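Redaktionstagebuch, Januar

**Vormittag.** Die Redaktionsleitung hält fest, dass die überarbeitete Wortliste für das Kartenspiel »Zakmont« heute in der dritten Fassung eingegangen ist. Sie umfasst nunmehr 2.833 Einträge. Gegenüber der zweiten Fassung wurden 241 Wörter gestrichen, überwiegend veraltete Berufsbezeichnungen sowie Zusammensetzungen, bei denen die Schreibung mit oder ohne Bindestrich in den Proberunden wiederholt zu Streit geführt hatte. Die Streichungen sind im Anhang der Liste einzeln vermerkt und werden bis zur Druckfreigabe aufbewahrt.

Offen bleibt die Behandlung der Umlaute. Nach geltender Regel zählt »Ä« als ein Buchstabe und darf nicht durch »AE« ersetzt werden. Der Verlag Redlow wünscht für die Reiseausgabe eine großzügigere Handhabung, um den Kartensatz klein zu halten. Wir haben schriftlich Bedenken angemeldet. Zwei Ausgaben desselben Spiels mit unterschiedlicher Zählweise sind nach unserer Auffassung nicht vermittelbar, zumal auf der Schachtel beide als vereinbar beworben werden sollen.
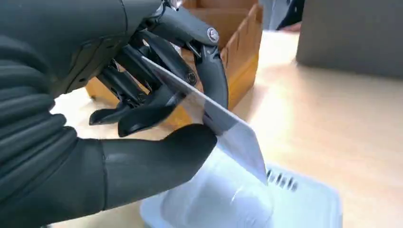

## Proberunde

Am Nachmittag fand die angesetzte Proberunde mit drei Parteien zu je zwei Personen statt. Gespielt wurde nach dem vollständigen Regelwerk einschließlich der Sonderkarten. Die Einführung wurde vorgelesen und nicht frei erläutert, damit sich die Verständlichkeit des Textes beurteilen lässt.

- Die Spielvorbereitung verlief ohne Rückfragen. Der neu gefasste Absatz zum Mischen der Vokalkarten kann so bleiben.
- Der Begriff »Ablage« wurde von einer Partei als gemeinsamer, von einer anderen als eigener Stapel verstanden. Künftig heißt es durchgehend »gemeinsame Ablage«.

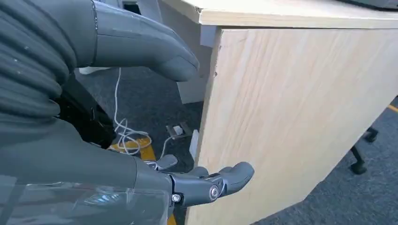 - Das Einspruchsrecht kam in sämtlichen Durchgängen zur Anwendung, in einem Fall zweimal hintereinander gegen dasselbe Wort. Der Regeltext schließt dies bislang nicht aus – eine Ergänzung ist erforderlich.
- Die Wertung der langen Wörter wird als zu hoch empfunden. Wer früh ein Wort mit neun Buchstaben auslegt, ist kaum noch einzuholen. Ein Gegenvorschlag mit flacherer Staffelung liegt bereits vor und soll in der nächsten Runde geprüft werden.

Die Stimmung war sachlich, gegen Ende etwas ermüdet. Der letzte Durchgang wurde auf Wunsch der Beteiligten ohne Zeitbegrenzung gespielt und ging daher nicht in die Auswertung ein. Gleichwohl sei vermerkt, dass in diesem Durchgang die schönsten Wörter fielen, darunter »Dachluke« und »Quittenmus«. Letzteres steht nicht auf der Liste. Die Aufnahme wird beantragt.

## Schriftverkehr

Die Druckerei Bansal bestätigt den Eingang der Farbmuster und bittet um Entscheidung über die Rückseite der Karten. Zur Wahl stehen das dunkle Grün der Erstausgabe und ein helleres Blau. Die Redaktion neigt zum Grün, auch mit Rücksicht auf die Besitzer der ersten Auflage, die beide Sätze mischen möchten.

Vom Spielekreis Marnska traf eine Anfrage zur Verwendung von Eigennamen ein. Es ist die übliche Frage, ob Flussnamen zulässig sind, wenn sie zugleich als gewöhnliches Wort bestehen. Wir haben auf die Erläuterung im Regelheft verwiesen und die betreffende Stelle in Abschrift beigelegt. 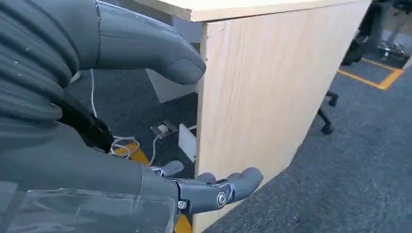

Der Spielekreis regt ferner an, für den Vereinsbetrieb ein gesondertes Wertungsblatt herauszugeben. Dem steht grundsätzlich nichts entgegen, doch müsste zuvor die Staffelung der langen Wörter feststehen. Die Antwort wurde entsprechend zurückhaltend formuliert und eine Zusage ausdrücklich nicht erteilt.

**18 Uhr.** Nachtrag zur Wortliste: Bei der Durchsicht des Buchstabens K fiel auf, dass »Kanne« doppelt geführt wird, »Kante« hingegen fehlt. Die Berichtigung ist veranlasst. Die Buchstaben L bis P sind für morgen vorgesehen, die Antwort von Redlow in der Umlautfrage steht noch aus.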